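6/13/25

Bench finish trials, continued from May

Picked up the oil and wax samples again. The May set had three weeks on the shelf by the window, so the cure time should be long enough to mean something. Same stock as before: maple offcuts from the Hetden shelf job, all from one board, planed and cut to the same length. Pencil marks on the back of each piece, letter for the finish and a stroke for each coat.

A is the Femetti oil straight from the can.
B is the Femetti oil cut with a little thinner on the first coat only.
C is the Tadard hardwax.
D is mineral oil and beeswax, our own mix, last of the old jar.
E is bare wood.

Sanding. Everything went to 200 in the May round except E, which I left off the planer by mistake and sanded later. For this round I took half of each piece up to 300 to see if it changes how much oil goes in. It does. The finer half of A took noticeably less on the first coat and stayed paler. By the second coat I could still see the line between the halves if I held it to the light. On C there was no line at all. Hardwax sits nearer the surface, so that makes sense to me, but I'd want to see it on oak before saying so to anyone.

Water test. A ring of water under a cold glass, left 16 hours, covered with a bowl so it wouldn't dry early. Results this morning:

A, faint ring on the coarse half, gone after an hour in the open. Nothing on the fine half.
B, same as A, maybe a little worse.
C, nothing.
D, clear ring, raised grain, still there at lunch.
E, as expected, dark and fuzzy.

Wiped D down and gave it another coat to see if the ring would go. It got fainter. The grain is still up and I can feel it with a fingernail. It'll have to be sanded back.

Coffee test. Black, room temperature, same bowl. Two hours only, because I forgot to start it before the morning delivery. A and C wiped clean. B kept a slight tan edge. D stained. Repeat this over a full night before writing it up, two hours is too generous.

Smell. Femetti is still noticeable on A when I put my nose to it. C has none that I can find. This matters for the kitchen pieces, where people shut things in drawers.

Scratch. Dragged the corner of a steel rule across each, weight of the rule only. C shows a white line which buffs out with a cloth. A shows a dent but no change of color. I like how A takes damage better, since a worn spot can be oiled again on its own without a visible edge. With C I tried a spot repair on the May piece and got a shiny patch. Abena Tsikata thinks I put too much on and didn't wait before buffing. She is going to do the same repair on the other end of the piece on Monday and we'll compare.

Cloths. Reminder again to lay the oily ones flat outside or put them in the water can. I found one balled up in the bin on Wednesday.

Viklund order. They want six tops, edge-grain, oiled, delivered flat and unassembled. My vote is A, two coats at 200 and a third thin one after a light rub with a gray pad. Going to 300 adds a pass on every face and the only gain I can measure is the faint ring, which went away by itself. If they ask for something tougher we quote C separately. It costs more per can and it's slower to put on well, so the price has to show that.

Undersides get the same number of coats as the tops. The one that cupped last winter had one coat below and three above. I checked the old sheet and that is what was done, so no mystery there.

Glue. The lamination test strips came out of the clamps yesterday. Two broke in the wood, one broke on the line. The one on the line had a starved look along half its length, pale and dry. Either too much clamp pressure or it sat open too long while I hunted for the caul. Redo that one with a fresh strip.

Moisture meter is reading high on everything, including the old reference block. Changed the battery, no difference. Until it's sorted, don't trust a reading from it for the Viklund boards. Weigh a sample piece instead and write the weight on it with the day.

Thickness sander: belt is about 4000 linear feet in and starting to leave a burnished stripe on the left side. Cleaned it with the crepe block, which helped some. New belts are on the list.

To do
Coffee test overnight, all five pieces.
Sand back D and decide if we keep making the jar mix at all.
Oak offcuts for A and C, both grits.
Call about the meter.
Fresh glue strip.
Send Viklund the A sample with the care sheet. 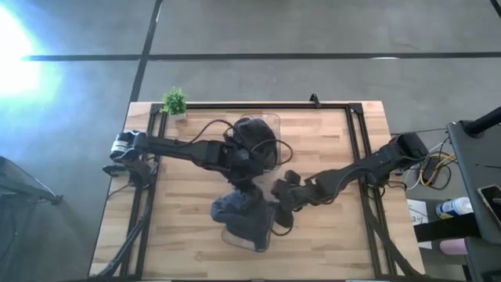
Butcher-block top, light planks, on gray carpet.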